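We got to the Stillimside textile open day a little after ten, Maxine Tapsell and I, having taken the wrong turning at Josbridge and then the same wrong turning again on the way back (the sign is behind a hedge). It was April and chilly, and there was already a queue at the tea urn, so of course we joined it.

The old mill has been shut for years as a working place, but one long shed is let to a small dyeing and knitting firm called Stillell, and once a year they open the doors and let people wander through. Elmarie Pillay took our group round. She has worked there 35 years and talks about cotton the way my aunt used to talk about her dogs — with great fondness and a list of complaints.

We began in the dye room, where everyone's glasses steamed up. Reds are the awkward ones, she told us, and the corals and pinks worse still, as they'll go off towards orange if you so much as look away. Her advice for home was a cool wash, inside out, and never mind what your mother did.

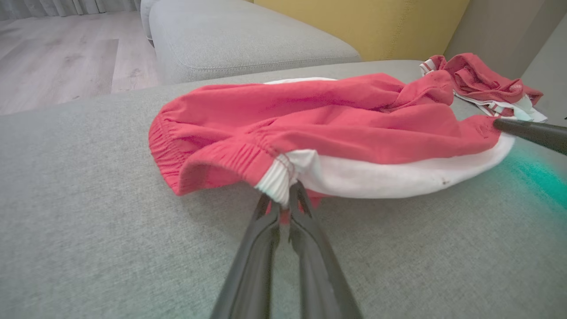
From there we went up the iron stairs to the knitting floor, which I liked best of all. Only 2 of the machines were running, and even so we had to shout! The larger one is known as Abubakari, after the engineer who got it going again, and it has 500 needles, all of which apparently need looking at by hand every spring. Maxine asked so many questions that the group behind caught us up.

Lunch was soup and a very good cheese scone in the yard. I'd meant to leave by one, but there was a remnants table, and I came away with three lengths of jersey and no clear plan for any of them. Tickets were £4 on the door, and parking is in the field past the chapel, so do take boots.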